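June 18, 2026. Hand-held gripper, microwave bench

Pads first. The old pair had done 1,475 closes and had gone shiny, which explains why the dials kept slipping through the fingers last week. I blamed the dials in writing, so an apology is owed. New pads from Krasniqi, glued and clamped for 22 minutes. The packet says longer. The packet doesn't have Hrvoje asking when the bench is free.

Closed the fingers and checked the seam against the table. There is still a sliver of light between them. Shimmed the left one once, made it worse, took the shim out.

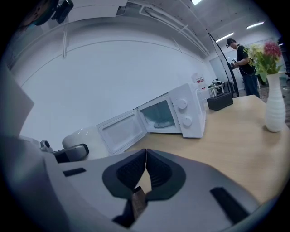

Fingers nearly closed, pads on, microwave door open.

Zeroed the width at that point and wrote the offset on the lid of the toolbox, where the last three offsets also live. Cross out the old ones, please, Snežana.

Next pad check at 200 closes, then swap at 2,000 or when the dials start winning again. Spare pair is in the Gilach tin with the wrong label. Still need M2 screws.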